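Wiping a table, and why it is still hard

In my last post on chores I put surface wiping in the "nearly solved" column. A few readers objected, and after spending most of October going back through my notes I think they were right. I have moved it down one row.

The part that is solved is the open surface. Give an arm a flat, bare tabletop and a damp cloth and it will cover the area with a plain back-and-forth path. Contact force is easy to hold within limits, and the path planning is old work. The Gravar arm I tested last year did this without complaint for as long as I cared to leave it running.

The trouble starts when something is standing on the table. Take a lamp or a small fan on a round foot. A person lifts it with one hand, wipes underneath with the other, and puts it back. A single arm has to put down the cloth, grasp the pole, move the whole thing to a clean spot, release it, pick the cloth up again, wipe, and then do the first half over. Each of those steps works fairly well alone. Chained together they fail more often than I would accept from an appliance.

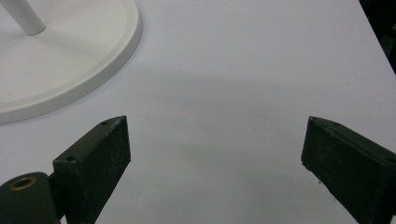 White objects on white surfaces make it worse. Depth sensors of the cheaper kind return poor data on smooth, pale finishes, and the edge of a low disc can disappear into the tabletop entirely. What the software gets is a pole with no foot. It then plans a wipe straight through the rim. I logged 23 runs with a setup like this on the Gravar, and 12 of them ended with the cloth jammed against the base or the base pushed out of place. Turning on a side lamp helped, since the rim then threw a shadow the color camera could pick up, but soft shadows from overhead light were sometimes read as stains and wiped repeatedly.

Léonie Maillard, who works on grippers at Pichon, wrote to me that I was blaming perception for what is partly a finger problem. Wide, rigid fingers are good on boxes and bad on thin round poles, which rotate in the grasp as soon as the heavy end leaves the table. She suggested a shallow V cut in the pads. I printed a pair and the rotation mostly stopped. The jams did not, so I think we are both right.

The revised table, for domestic work only:

Wiping a bare surface: yes
Wiping around fixed objects: sometimes
Moving objects, wiping, putting them back: no
Folding towels: sometimes, slowly
Loading a dishwasher: no change from last time

I left shop-floor tasks out. They are easier in most respects, as the fixtures stay where they are bolted, and the Ronberg cell I wrote up in the spring needs a separate update anyway. The Gillen controller has new firmware, and I want to rerun the 4 baseline tests before I say anything about it.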